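Tredero Publishes Results of Handheld Gripper Comparison
DUNSTAN, Friday, July 15, 2022
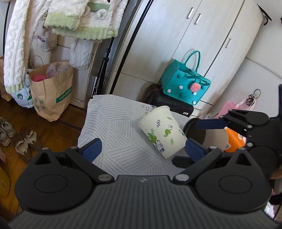

Beverley Grimshaw said the finger pads mattered more than she had expected when the trials began in February, and that she would now choose the pads first and the jaw linkage second.

Tredero today released the results of a side-by-side trial of handheld grippers used on household objects. The company ran 1,988 grasps with 5 sets of finger pads, all fitted to the same jaw mechanism. Paper cups were among the test objects, along with bags, soft packages and small containers.

Each grasp was scored on whether the object was lifted, held and set down without visible damage. Paper cups gave the widest spread of scores. Stiffer pads tended to dent the cup wall when it was picked up from its side, while softer textured pads held it with less closing force.

Operators worked in sessions of 60 minutes and changed pads between sessions. Merle Tapsell, who ran the trial schedule, reported that a full pad change took roughly seven minutes, including a check of the jaw opening.

The full results, with grasp logs and pad drawings, can be requested from Tredero. A second round will use the Rultivon controller and repeat the cup and package tests at two closing speeds. Teams that want to submit their own pads for that round should write to the Plullau test office.

Contact: Merle Tapsell, Tredero, Dunstan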